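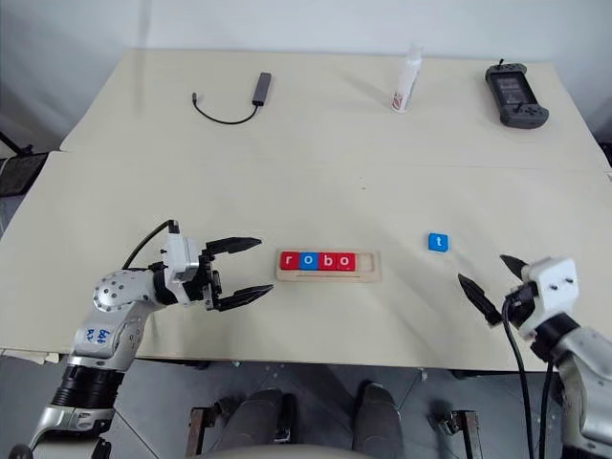 Looking for opinions on letter trays for early spelling. I bought the Wadeck one in March for my son, who is 4, and we use it for a few minutes after breakfast. You set the blocks in a long slot in the wooden tray and spell the word left to right. His favorite is "robot," so there it is with r, o, b, o in place and the t still out on the table. My question is whether to stick with blocks in a tray or move to letter tiles on a flat board. The tray keeps the word straight, but he leans on it a lot. Put the same blocks on the bare table and he leaves big gaps or starts in the middle.

plumhollow
We had the Wadeck for both of ours. Stay with it. Straight lines come later by themselves. My daughter used the tray until kindergarten and her writing sits on the line fine.

Ponce_2196
I'd go the other way. A slot with room for one more block tells him how many letters are left. He may be filling a hole and not spelling. Try handing him three or four letters at the end so he has to choose.

tallgrass
Agree with Ponce on giving extra letters. Don't agree the tray is the problem. You can do the same thing with the tray.

abogale
Original poster again. Good point about the extras. I had only been giving him the letters in the word. Tried it this morning with t, d and p. He picked d first, looked at it, said "robod" and swapped it. So he's hearing the end of the word at least.

Does anyone know if the colors mean anything? Both o's in the word are not the same color, one is blue and one is red, and he asked me why. I had no answer.

plumhollow
Ours were mixed too. I never found a pattern.

Himura
Some sets do vowels in one color and consonants in another. If your o comes in both then it isn't that kind of set. I think a vowel color is worth having. I sold my mixed set and got the Plalteck tiles, 60 pieces, vowels all yellow. Paid 30 for them used.

Ponce_2196
I would skip color coding. Kids learn "yellow goes in the middle" and then you have to undo it. Mixed is better.

Himura
Never had to undo anything. Mine is six and reads.

tallgrass
One thing on lowercase. Check that he can tell b from d and p when the block gets turned around. Blocks are worse than tiles for this, they get spun every time a kid grabs one. I put a pencil line along the bottom edge of ours.

abogale
He does mix up b and d. Pencil line is easy, I'll do that tonight.

What did people use for word lists? We have done robot, mom, dog, bus and his name, which takes more blocks than the slot will hold. He's Abenezer Bogale, same as me, and at home he goes by Abe. Abe fits.

plumhollow
Three letter words for a long time. Cat, hat, sat. Change one block and read it again. Changing one block is where the tray helps most, the rest of the word stays put.

Ponce_2196
Okay, that part I'll give you.

tallgrass
Keep robot in there even if it's long. A word he asked for is worth ten off a list.

abogale
Staying with the tray for now then. Will try the table again in a couple of months with the line drawn on the blocks. Himura, if you still have the name of the seller with the Plalteck tiles, send me a message.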